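Search this site
Enter keyword
Reading time: 2 min

A wooden stand for your watches

Many readers wrote to us after the last newsletter and asked where to keep a watch at night. My answer is simple: on a stand with a bar, at a height where the hand finds it easily.

The one I like is dark brown wood, with an oval base and a horizontal bar. Two watches fit on it side by side, for example one blue and one dark.

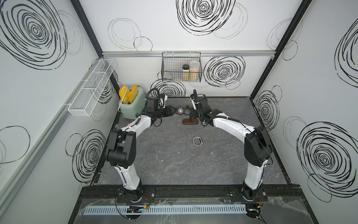

A drawer is less good for this. In a drawer the watches lie on each other, and the glass can get scratches. I kept mine in a drawer in Villalba for 8 years, and I am still sorry for one of them.

The shape is like a letter T, with a short round post between the base and the bar. Please put it on a flat surface and leave free space on both sides - a sleeve can catch the strap very quickly.

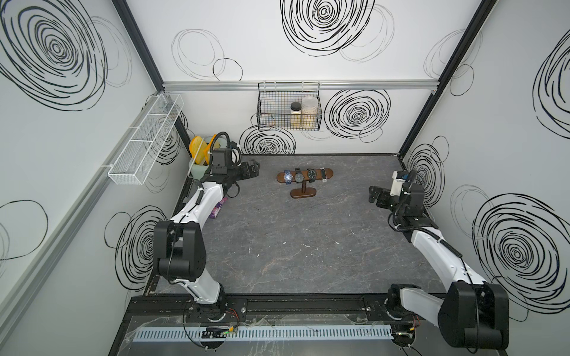
For cleaning, a dry soft cloth is enough. I do mine on Sunday, before breakfast. If you use wax, take only a little and let it rest for one night before the watches go back. Bracelets are better in a small dish beside the stand.
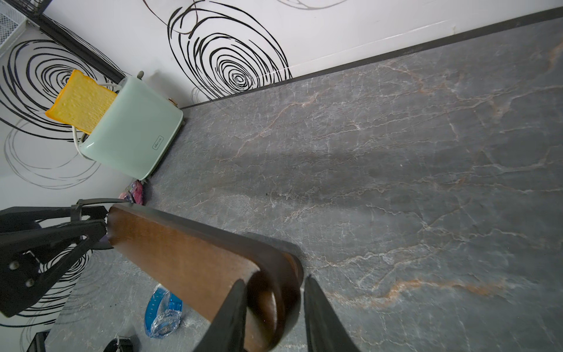
Drollitz
Home editor, Catum Letter

Next month I will write about leather straps and how to store them in summer. Questions are welcome until then, also the small ones.

Contact | © Catum Letter | Back to top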